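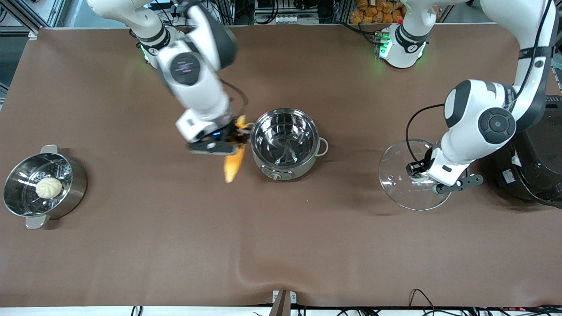 I've been putting off writing about money for weeks, so let's do it now while my coffee's still warm. January is when our new budget year starts, and I have to turn in an equipment plan for the kitchen work before everybody leaves for the holidays. Last year I wrote mine in one afternoon and it was terrible. I priced the big stuff down to the penny and then put a single line at the bottom that said "kitchen items, misc." Well! Kitchen items, misc. is where a surprising amount of the grief comes from. Look at what one run with the steamed bun and the corn asks for: two arms, two steel pots, a steamer insert, a glass lid with a knob the gripper can get hold of, an electric cooker, a tablecloth, a clamp on the table edge, and the food itself. I had a budget line for the arms and a shrug for everything else.

So this year I'm doing it backward. I start with what's on the table and work my way out to the expensive things. Malathi Suvarna, who signs off on all our purchases, thinks this is hilarious, but she also told me it was the first draft she didn't have to send back with questions, so I'm calling that a win.

My rough order goes like this (steal it if you want, I don't mind).

Grippers and fingertips first

I know I just said tabletop first, but fingertips are sort of tabletop? They touch everything. I've asked for 4 spare sets, and Bautista Tapia thinks I should have asked for more. We got two quotes, one from Castinik and one from Horko. Castinik is cheaper per set but charges for shipping every single time, and Horko lets you hold parts on account and call them in when you need them. For us the account wins, mostly because I'm bad at planning ahead and I know it. If you're organized, go the other way and put in one big order.

While you're at it, put the screws on the list. Little screws, in the right length, a whole bag of them. I lost most of a Thursday in the spring driving to three hardware stores for a length none of them carried, and the bag I finally ordered online cost less than the gas.

Arms and the service plan

We're not buying new arms. There, I said it! I wanted to. I had a brochure from Maglaya open on my second monitor for most of September. But when I sat down with Efren Belmonte and we went over how much time the two we have spend working and how much time they spend waiting on us (to set the table again, to find the corn, to argue about where the pot goes), it was pretty clear the arms weren't what was slowing us down. So the arm money becomes a service plan and some of my own pride gets folded in with it.

The service plan comes to $625 a quarter. I tried to talk them down to 600 even and got a very polite no. It covers one visit each quarter plus phone support, and it doesn't cover cables. Read that part of your own contract twice, please. Cables get their own line in my plan now, and I padded it.

Pots, lids and things with knobs

This is the section I'm proudest of and the one people keep teasing me about. My rule is that anything the gripper has to pick up gets bought in pairs, same model, same day, same store. Cookware companies change their handles and knobs all the time without changing the name on the box, and then your nice matching replacement is a stranger. I also look hard at knobs before I buy. Tall and narrow is a different job from low and wide, and I'd like that to be a choice we make on purpose. Glass lids I'm of two minds about. Cherry Mae Gatchalian loves them, she says they're what people have at home, so they're what we should be practicing with. I agree with her and I still wince whenever one leaves the table. The one we've been using has a steel rim, a round cap on the knob and two tiny vent holes off to the side, and I've put its twin on the list along with a spare knob.

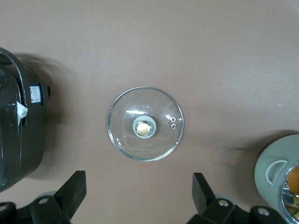
Food, which is also equipment (fight me)

Malathi and I went back and forth over whether groceries belong in an equipment plan. My argument is that we can't run without them and they wear out faster than anything else we own. Her argument is that corn is not a capital asset. We settled on a separate consumables page stapled to the back, and Erlinda Manalo is going to keep the receipts in an envelope, because the last system was my coat pocket.

What I'm leaving out

A second table, sadly. Also the fancy storage wall from Imel, which I've wanted ever since I saw theirs at a trade show and could find a whisk in it without asking anybody. Maybe next year. For now we have shelves, and I bought a label maker with my own money and am having a wonderful time.

The draft goes to Malathi on Friday. If you've done one of these for a setup like ours and you see a hole in mine, please leave a comment, especially if it's about tablecloths. I have one quote for matte brown cloth by the yard and the price seems high to me, and I'd love to know what the rest of you are paying.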